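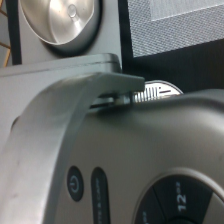 Coin on its edge behind a silver device

Section 2: Hosting a Grilier match on your home network

Grilier is a great game alone and a wild one with a full lobby, and hosting your own is easier than most people expect! You'll need one computer to act as the host, the Usetti launcher installed on it, and a controller or keyboard for everyone who wants to play. If you haven't installed Usetti yet, go back to Section 1 and come right back when you're done.

Before you start

Plug the host into your router with a network cable if you can. Wi-Fi works too (we play on it all the time), but a cable makes those last-second goals feel so much better.

Note: Guests can join from a computer or from a Trotus console. Console players should update the game first from the Trotus home menu, and the update can take a while on a slow connection.

Setting up the host

1. Open Usetti and sign in.

2. Select Grilier in your library, then choose Host a Match.

3. Type a lobby name. Pick something your friends will spot in the list. Ours is "Daranee Sombatkul Owes Me a Rematch," so anything goes!

4. Under Network, leave Port set to 2796. If another program is already using that port, Usetti shows a yellow warning and lets you type a new one. Write it down, as your guests will need to enter the same number.

5. Set Player Limit. The most a home lobby can hold is 20. Older computers may struggle with a full house, so start small and work your way up.

6. Choose an arena. Rahimi is a terrific first pick, with wide lanes and plenty of room to mess up and recover.

7. Select Open Lobby. The bar at the top of the window turns green when guests can join.

Caution: Only turn on Visible Outside Home if you want players from the internet in your lobby. If you do, set a password first. Never share your Usetti sign-in with guests. They don't need it to join.

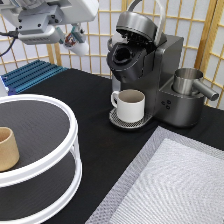
Joining as a guest

1. Start Grilier and choose Local Play.

2. Wait for the lobby list to fill in, then select the host's lobby. On Trotus, press the left shoulder button to refresh the list.

3. Enter the password if you're asked for one.

4. Choose a color and press Ready. The match begins once everybody is ready, or when the host selects Start Now.

If the lobby doesn't show up

Check that the guest and the host are on the same network. Guest Wi-Fi is often kept separate from the main one, and that catches a lot of people. Next, make sure your firewall allows Grilier on the port you picked in step 4. Still nothing? Close the lobby, restart Usetti on the host, and open it again.

If the game stutters

Open Settings, then Video, and lower Render Scale to 70 percent on the host. The arenas still look fantastic, and the extra breathing room helps everyone in the lobby. Close any big downloads too.

Guide written by Panya Meesuk. Custom arenas and team rules are covered in the next section.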